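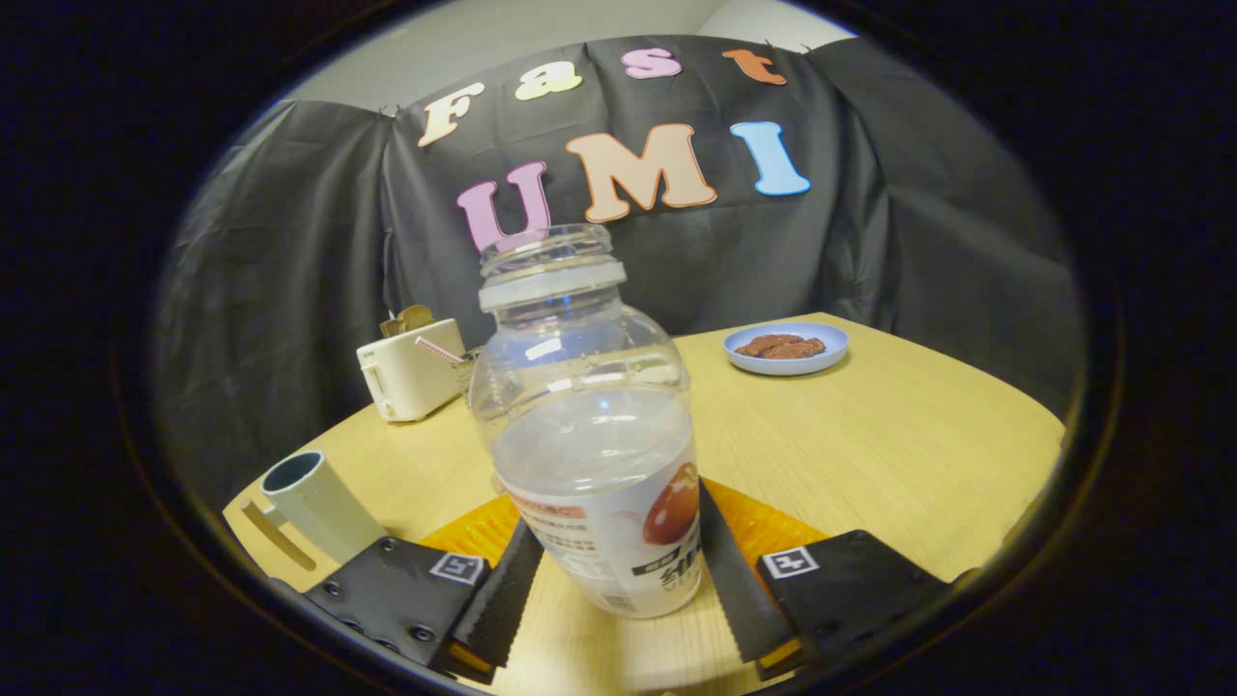
Hand-held gripper closed on the clear bottle, breakfast table set-up, "Fast UMI" backdrop behind.

Breakfast table grasps: read this before you train on it

Hello! I look after the Skereck set, a small pile of hand-held gripper recordings made on one table with toast, plates, a mug and the bottle that caused all the trouble. Most of this README is about a fault. If you only want the file layout, skip to the end, but please come back and read the middle bit, because it will bite you.

What went wrong

We log the opening between the two fingers by finding the square marker on each one and measuring how far apart they are. That's fine for mugs. With the clear bottle, the logged width sometimes jumped open for a handful of samples and then snapped shut again, while the fingers themselves stayed put. I found it the hard way. I trained a policy (we call it Arnholm, long story), put it on the arm, and it picked the bottle up quite nicely and then let go of it halfway to the plate. Twice! The bottle had liquid in it and no cap, so you can picture the state of the table.

I blamed the controller for far too long. Sioned Wynne was the one who plotted the logged width against the video and spotted that the jumps were in the training data. Arnholm had learned to let go because the recordings told it to.

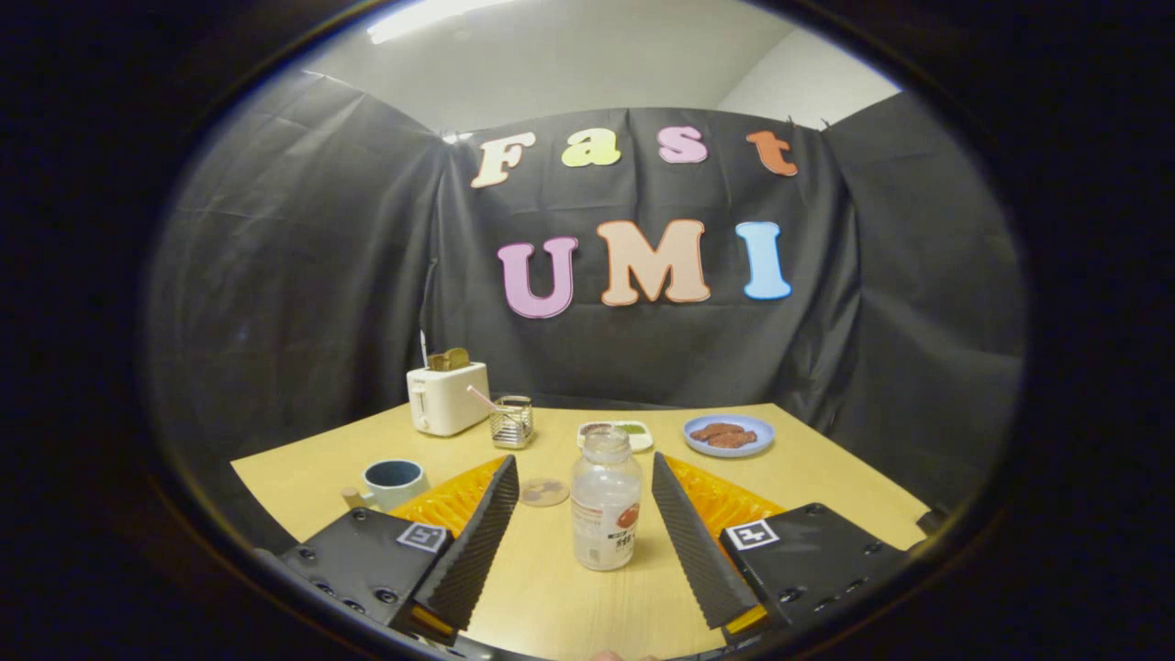 Our best guess is glare. The overhead light catches the top of a marker at certain tilts, the detector loses a corner, and it settles on a wrong one instead of giving up. Clear plastic seems to make it worse, though I haven't managed to prove that and I'd love to hear from anyone who can. Turning the light down helped a bit in our tests but didn't cure it.

How bad is it?

In this release 17 recordings are affected, all of them with clear containers. The mug and plate recordings look clean to me – I went through them by eye over a very dull fortnight in September, so there may well be one I missed.

What we changed

The detector now drops a reading if the width moves faster than a hand could move it, and fills the gap from the readings on either side. Gaps longer than 7 samples are left blank and flagged. The check is called Bhatt in the code and you can switch it off if you'd like the raw numbers. It catches about 99 per cent of the jumps I marked by hand. The ones that get through are slow drifts, which look just like somebody gently opening their fingers, and I don't have a good answer for those yet.

On the robot side we added a dull but useful rule: once something is held above the table, the gripper may not open unless the arm is also low. Please keep that in if you run a policy on real hardware, and keep open liquids well away from the power supply. Ours was closer than it should have been.

Files

raw/ – video and widths as first logged, faults included
fixed/ – the same recordings after the Bhatt check
flags.csv – one line per suspect stretch, with start, end and my notes (some of them grumpy)

Version 2 is the one to use. Version 1 has no flags at all, and I've only left it up so that older results can be repeated. If you find a jump that isn't in flags.csv, open an issue with the recording name and the time it happens, and I'll add it to the list.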